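Wenemgate-Liste: Färben, Weben, Flicken
Betreff: Re: Re: Farbnamen im Musterarchiv (war: Was bitte ist »Sand«?)
Von: Chinyere Sani
Lesezeit: 2 Minuten

Liebe alle,

ich hatte mir vorgenommen, in diesem Faden zu schweigen. Das hat bis nach dem Frühstück gehalten.

Po-yen Lo schrieb:

> Ich habe am Wochenende versucht, im Archiv ein Muster
> wiederzufinden, das mir als »Sand« in Erinnerung war.
> Gefunden habe ich Sand, Dünensand, Sand warm, Sand (alt),
> Sandfarben/Beige und eine Karte, auf der nur »wie besprochen«
> steht. Können wir uns bitte auf feste Namen einigen? Ich
> schlage vor, dass wir die Nummern der Paltent-Karte nehmen
> und die Namen ganz weglassen. Eine Nummer kann man nicht
> falsch verstehen.
>
> Gruß, Po-yen

Lieber Po-yen, die Karte »wie besprochen« ist von mir. Ich erinnere mich gut an die Besprechung, leider an nichts, was darin gesagt wurde. Es ging um Zwiebelschalen, das weiß ich noch, und es gab Streuselkuchen.

Zu den Nummern. Ich besitze die Paltent-Karte, sogar in zwei Auflagen, und genau da fängt der Ärger an. In der alten Auflage ist die 404 ein Ton, den ich jederzeit einem Milchbrötchen zuordnen würde. In der neuen ist die 404 deutlich röter, und das alte Brötchen heißt jetzt 655. Wer also »404« ins Archiv schreibt, müsste dazuschreiben, aus welcher Auflage, und wer das vergisst, steht wieder da, wo wir mit dem Sand waren. Außerdem lag meine ältere Karte jahrelang am Fenster. Sie hat inzwischen ihre ganz eigene dritte Auflage hervorgebracht.

Dann das Licht. Ich weiß, dass das alle wissen. Trotzdem halten alle ihre Proben unter die Küchenlampe und wundern sich am nächsten Morgen. Ich habe einmal einen ganzen Posten Brorkier-Garn als »Altrosa« eingetragen, der bei Tag ein ehrliches, etwas beleidigtes Grau war. Den Schal daraus trage ich bis heute, vorzugsweise abends. 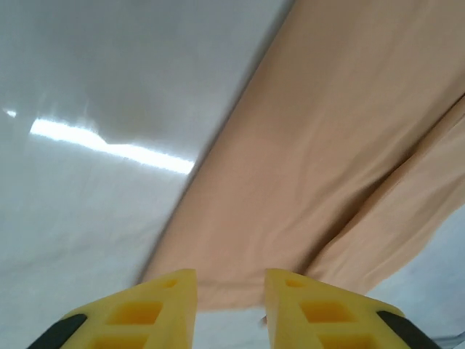
Seite zuletzt geändert: 12. August 2010

Für mich Pfirsich, übrigens. Ich rechne mit Widerspruch.

Und weil der Widerspruch immer derselbe ist, einmal grundsätzlich: Fast alles, was wir mit Schalen, Rinden und Teeresten zustande bringen, landet in dem Streifen zwischen Creme und Rost. Da drängt es sich. Für Blau haben wir im Archiv lauter ordentliche Wörter, weil sich an Blau selten jemand heranwagt und das Ergebnis dann feierlich beschriftet wird. Bei den hellen Brauntönen schreibt jeder schnell etwas hin, während der nächste Topf überkocht. So kommen Einträge wie »Keks« zustande. Welcher Keks? Wir haben Mitglieder aus Gegenden mit sehr verschiedenen Keksen.

Trotzdem hänge ich an den Namen. »Nasser Karton« ist im Archiv eine der wenigen Farben, bei denen ich sofort weiß, was gemeint ist, und das ohne Karte, ohne Auflage und ohne Tageslicht. »Tee, zweiter Aufguss« ebenso. Eine Nummer sagt mir gar nichts, bis ich aufgestanden bin und die Karte geholt habe, und die Karte liegt immer im anderen Zimmer. Fatima Adebisi hat damals in Okoro ihre Proben nach Verwandten benannt. Das war für Außenstehende unbrauchbar, aber ihre Reihe ist bis heute die einzige, in der nichts doppelt vorkommt.

Mein Gegenvorschlag, bevor Po-yen mir die neue Auflage an den Kopf wirft:

Auf jede Karte kommt zuerst, was im Topf war. Pflanze, Beize, Stoff, Temperatur, wenn sie jemand gemessen hat. Wer nicht gemessen hat, schreibt »heiß« und schämt sich ein wenig. (Die Zwiebelkarte mit »97 Grad« glaube ich nicht, die ist mit dem Einkochautomaten gemacht, und dessen Anzeige ist eher ein Stimmungsbarometer.)

Dann ein Name, frei gewählt, aber bitte einer, den es noch nicht gibt. »Sand« ist hiermit gesperrt, auch in Zusammensetzungen. Wer Sand gefärbt hat, möge sich überlegen, von welchem Strand, und den Strand hinschreiben.

Dann, meinetwegen, die Paltent-Nummer mit Auflage, in Bleistift. Bleistift deshalb, weil ich Paltent eine weitere Auflage ohne Weiteres zutraue.

Und auf jede Karte ein Streifen, der nie ans Licht kommt, also nach hinten umgeschlagen und festgenäht. Geklebt wird nicht mehr. Der Kleber hat bei meinen alten Karten eine Farbe angenommen, die schöner ist als alles, was ich je absichtlich gefärbt habe, und ich möchte daran nicht ständig erinnert werden.

Offen ist für mich noch, was wir mit den Proben machen, die nachdunkeln. Walnuss ist da harmlos, die ist von Anfang an beleidigt und bleibt es. Aber alles mit Eisen wandert noch wochenlang. Trägt man den Namen am ersten Tag ein oder wartet man? Wenn man wartet, vergisst man es, siehe »wie besprochen«. Trägt man ihn gleich ein, stimmt er im September nicht mehr, und dann kommt wieder eine Anfrage, warum »Vanille« so aussieht wie der Gehweg. 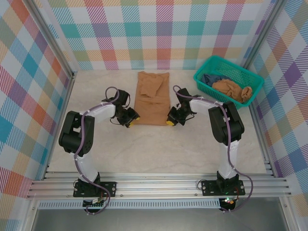 Tove Nørgaard hält die ganze Frage für überflüssig: Man solle zwei Namen vergeben, einen bei der Geburt und einen nach der Lagerung, so wie man es beim Käse auch mache, und wer nur einen wisse, lasse die zweite Zeile eben leer. Im Übrigen habe sie den Sand warm selbst eingetragen und stehe dazu, der Sand sei nämlich warm gewesen.

Das mit den zwei Zeilen gefällt mir, ich übernehme es und werde es in einem Jahr als meine Idee ausgeben. Den warmen Sand lasse ich als Härtefall gelten, wenn Tove den Strand nachträgt.

Bello Nwachukwu hat angeboten, die leeren Karten zu schneiden, sofern wir uns vorher auf eine Größe einigen. Ich bitte darum, dafür einen neuen Faden aufzumachen. Dieser hier ist schon voll, und ich kenne uns: Beim Format wird es erst richtig persönlich. Wer im Archiv noch Karten ohne jede Angabe findet, legt sie bitte in die flache Schachtel und denkt sich auf keinen Fall etwas aus. Das habe ich schon getan, daher kommt »Flughafen«.

Po-yen, falls dein Sand der mit dem Webfehler am Rand war: Der liegt bei mir. Ich habe ihn als Lesezeichen benutzt und bringe ihn mit.

Viele Grüße
Chinyere

Weitere Beiträge in dieser Liste
Was bitte ist »Sand«?
Kartengröße, bitte sachlich bleiben
Brorkier-Garn: nimmt Krapp fleckig an
Suche Walnussschalen, biete Rhabarberwurzel
Re: Re: Re: Einkochautomat zeigt Unsinn an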